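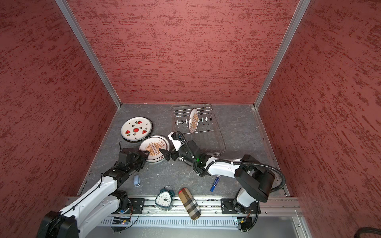
Watermelon and sunburst patterns at the Ginitz plate counter. One sunburst plate is in the wire rack.

PLILLBY, 9 Dec 2022 — The Ginitz lending room on Mill Street has extended its plate loans through the end of February and will keep its washing-up counter open on two more evenings a week, after the busiest month since the room opened.

The room lent out 2,948 plates in November. Most went to family parties, two school suppers and the harvest dinner at the Grange hall, which took 420 in one order. The same month a year ago, the total was 572.

Borrowers pay a deposit and get it back when the plates come home. They can return them clean, or scrape them and pay a small washing fee. More people than expected have chosen the fee, and the evening hours are meant to deal with that.

"We had stacks on the floor by the back door after the Grange dinner," said Maarja Sakalauskas, who manages the room. "They got done, but it took until the following night. We can't have that in December, when the next order is already waiting."

The added hours are from 5 to 9 p.m. and start next week. The days are posted on the door and will be kept the same through February, except for the week between Christmas and New Year's, when the room is closed.

## Mixed patterns stay

Nearly 2,000 of the plates on the shelves are plain white. The rest are mixed patterns, and these have been the subject of some back and forth this fall.

Sakalauskas had proposed selling off the patterned plates in the new year and buying more white ones. White plates are easier to count and easier to replace, and a broken one doesn't leave a set short. A notice asking borrowers for their opinion went up in October. Most of the replies asked her to leave the patterned shelf alone.

The watermelon plates came up more than any other. They are white, with a round red slice painted in the middle, red wedges around it and little green leaves. Children ask for them by name. Several parents wrote that they had borrowed them for birthdays and planned to do so again.

The sunburst plates were the other favorite. They have orange rays in the center and Chinese characters on them, and they have been popular for dumpling suppers and for New Year tables. They came to the room in a mixed lot from the Inthanon restaurant when it moved to smaller premises on Canal Street.

Buppha Saithong, who owns the Inthanon, said she was glad to hear they would stay. She bought the lot secondhand herself when she opened, and never had enough of any one pattern to set the whole dining room.

"We mixed them at every table," she said. "Customers would trade with each other. I had one man who would wait for a certain plate to come back from the kitchen."

The patterned plates will now be lent in groups of a dozen, mixed, at the same deposit as the white. Anyone who wants a dozen of a single pattern should call ahead. For most patterns the answer will be no.

## Racks in place of towels

The other change is at the counter. Until this fall, washed plates were dried by hand with dish towels and stacked right away. The towels had to go to the laundry every other day, and a stack put away damp in October had to be washed over again.

Plates now go into wire racks, standing on edge, and stay there until they are dry. The racks were bought from Dellitix, the restaurant supply store on Route 9, which sold them to the room at cost. They sit on the counter near the sink, and the flat stacks of returned plates wait beside them. 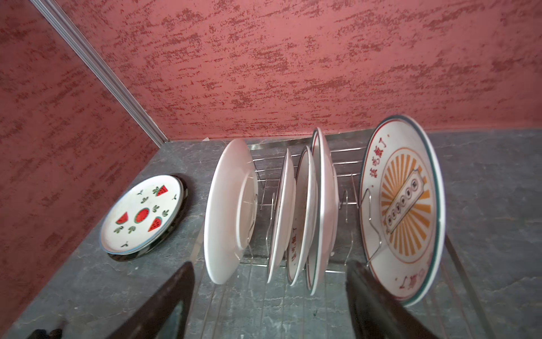 Plates upright in the rack, with a watermelon plate lying to the left.

Thanakorn Thaweesak, who works the evening wash, said he fills a rack from one end and leaves a slot open wherever a plate has a deep rim. Big serving plates go at the ends. If two plates lean together, the wet stays between them and both have to be wiped.

"Small ones and big ones in the same rack is fine," Thaweesak said. "I just don't want them touching. And I don't want anyone putting forks in the bottom, which people do."

He also asks borrowers who return plates clean to bring them back dry. Plates that arrive wet in a box go through the rack like the others, and the borrower may have to wait for the deposit while they are checked.

The check is done by hand. Each plate is turned over and looked at on both sides for chips and for dried food near the rim. A plate with a chip on the edge is taken out of lending. Chipped plates are kept in a crate under the stairs and given away to anyone who wants them for mosaic work or for putting under flower pots. The high school art room has taken most of the crate so far.

Breakage is lower than the room had planned for. Sakalauskas put money aside at the start of the year for replacements and has used less than half. The worst single loss came in September, when a box was set on the roof of a car outside the library and forgotten there. The borrower paid for the plates, and still borrows.

## How to pack a return

Plates go home in gray lidded boxes with felt between each plate. The felts have been going missing. The room bought a second batch in the summer and is short again, so each box will now carry a card saying how many felts went out with it. There is no charge for a lost felt yet.

Borrowers are asked to:

- scrape plates before they go in the box, even when paying the washing fee
- keep patterned and white plates in separate boxes
- put no more than 20 dinner plates in a box
- leave broken plates out of the box and report them at the counter

Boxes may be dropped off at the side door during open hours. They should not be left on the step. Two were rained on last month and the felts inside had to be thrown out.

Montri Somboon, who picks up and delivers for people who can't carry the boxes, will keep doing so within the town limits. Deliveries need two days' notice. The stairs at the Grange and the walk-up apartments over the hardware store are not a problem, he said, but he would like to know about them beforehand so he can bring the smaller boxes.
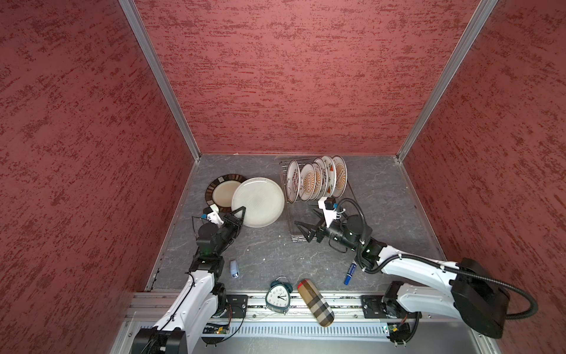
## Bowls may follow

The room gets more requests for soup bowls than for anything else it doesn't have. Grażyna Ziółkowski, who keeps the books for Ginitz, has asked for prices on bowls from Dellitix and from one other supplier, and expects to have both by the middle of January.

Space is the difficulty. Bowls take more shelf than plates do, and they don't stand well in the racks now in use. A rack with wider slots would take up more of the counter, and Thaweesak has said he does not want to lose the spot where the returns are set down. One idea is to move the checking to a folding table by the window on busy nights and leave the counter for washing only. That will be tried this month with plates before any bowls are bought.

Ziółkowski said the washing fees have covered the water, the soap and the evening pay since August. They have not covered the racks, which were paid for out of the fall rummage sale. The deposit will stay where it is. She has advised against a higher washing fee before the bowls are settled, on the grounds that people should know what they are paying for.

Cups and glasses are not being considered. The church on Mill Street already lends glasses and has plenty.

## Holiday orders

Orders for the week before Christmas are close to full. White plates can still be had for most dates in small numbers. The patterned dozens are all spoken for on the two nights before Christmas Eve, and there is a short waiting list in case of cancellations. Anyone holding an order they no longer need is asked to say so soon.

Orders for New Year's Eve must be picked up before the room closes for the holiday week and can be kept until it reopens in January. No extra charge will be made for the longer loan. Plates kept over the holiday should be washed at home if possible, as the counter will be taking everything back in the same two or three days.

For Lunar New Year, orders open on the first day the room is back. Saithong has reserved part of the patterned shelf for a supper at the Inthanon, which no longer has enough plates of its own for a full house. She asked for the sunburst ones first and will take whatever else is left.

Orders can be placed at the counter or by phone during open hours. Messages left on the machine are returned the next open day. New borrowers need to bring something with their address on it. The room is on the ground floor, with the side door on the alley and parking across the street behind the library.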